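Casquillos de poliuretano Brakum para brazo de suspensión delantero - juego de eje completo

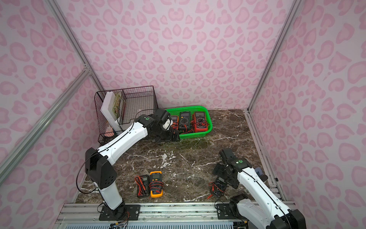 Cesta de malla metálica granate sobre superficie de efecto mármol marrón oscuro.

Referencia: Brakum 200-D
Contenido: 6 casquillos, 6 manguitos interiores y grasa de montaje
Ficha revisada: 2023-03-12

Descripción

Juego de casquillos para los brazos inferiores del eje delantero, en sustitución de los silentblocks de caucho vulcanizado de origen. El casquillo se fabrica en poliuretano colado y trabaja sobre un manguito interior de acero cincado. A diferencia del silentblock de caucho, el elemento no está pegado al manguito: el brazo gira libremente y el recorrido de la suspensión no somete el material a torsión.

El resultado es una menor variación de caída y avance bajo frenada y en apoyo. La transmisión de vibraciones al habitáculo aumenta ligeramente respecto al caucho, sobre todo en firme adoquinado y a baja velocidad.

Durezas disponibles

80 Shore A - uso en carretera. Compromiso entre precisión y filtrado.
90 Shore A - uso mixto y vehículos con carga habitual.
95 Shore A - uso en circuito. No recomendado para uso diario.

Las tres durezas comparten cotas exteriores y manguito. No deben mezclarse durezas distintas en un mismo eje.

Características técnicas

Material del casquillo: poliuretano base poliéter
Manguito interior: acero cincado, rectificado
Ranuras de engrase: 3 por casquillo, helicoidales
Temperatura de servicio: de -40 a 90 °C
Posición de montaje: eje delantero, brazo inferior, izquierda y derecha
Garantía: 3 años frente a defectos de fabricación

Compatibilidad

Brazos inferiores de origen y brazos reforzados Hayashi de la serie estándar. Los brazos Hayashi con rótula esférica en el punto trasero no admiten este juego. Para los brazos tubulares Jistwood debe pedirse la variante con manguito largo, que se suministra bajo pedido desde el almacén de Ovar.

Antes de realizar el pedido, mida el diámetro interior del alojamiento con el silentblock extraído. Las cotas tomadas sobre la pieza montada no son fiables.

Montaje

Extraiga el silentblock original con prensa, incluido el casquillo metálico exterior. No se debe quemar el caucho con soplete. Limpie el alojamiento, elimine rebabas y aplique una capa fina de la grasa suministrada en la superficie exterior del poliuretano, en las ranuras y en el manguito. No utilice grasas de base mineral.

Introduzca el casquillo a mano o con mordaza y después el manguito. Apriete los tornillos al par indicado por el fabricante del vehículo. Una vez terminado el montaje, es necesario alinear la dirección.

Mantenimiento

Reengrase en caso de ruido o tras un uso prolongado en barro. El juego no requiere otra intervención. La grasa se vende también por separado.

Suministro

Venta por juego completo. No se sirven casquillos sueltos, salvo reposición en garantía. La variante para Jistwood vuelve a estar disponible en abril.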